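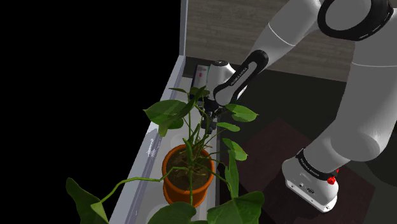 A leafy potted plant in an orange pot.

How to Repot a Houseplant Without Making It Worse

Most houseplants die of attention. Repotting is attention in its purest form, so do it only when there's cause: roots coming out of the drainage holes, water running straight through, or a plant that tips over when you open a window.

Spring is the time. October is not, though October is when I always notice.

What you need: a pot one size up, fresh potting mix, an old spoon, newspaper. My neighbor Mogens Kragh swears by a layer of gravel in the bottom. It does nothing for drainage, and I have stopped bringing it up.

1. Water the plant the evening before. A dry root ball crumbles and takes the fine roots with it.

2. Lay the pot on its side and squeeze or tap it. Hold the plant at the base and ease it out. If it won't come, run a knife around the inside. Don't pull on the leaves.

3. Loosen the outer roots with your fingers. Trim anything brown and mushy. Pale and firm stays.

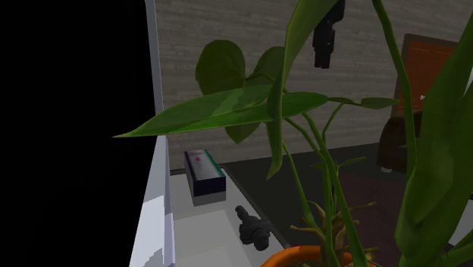
Clear the counter before you start. This one has a box and a few inches of optimism.

4. Put enough mix in the new pot that the plant sits at its old depth, then fill in the sides with the spoon. Stop an inch below the rim — you'll want that inch every time you water.

5. Water until it drains, then empty the saucer.

Keep it out of direct sun for a week and skip the fertilizer for 40 days. It will sulk. Mine dropped 18 leaves last time and looked at me as if I'd sold the house. New growth came in a month later, lopsided, toward the radiator.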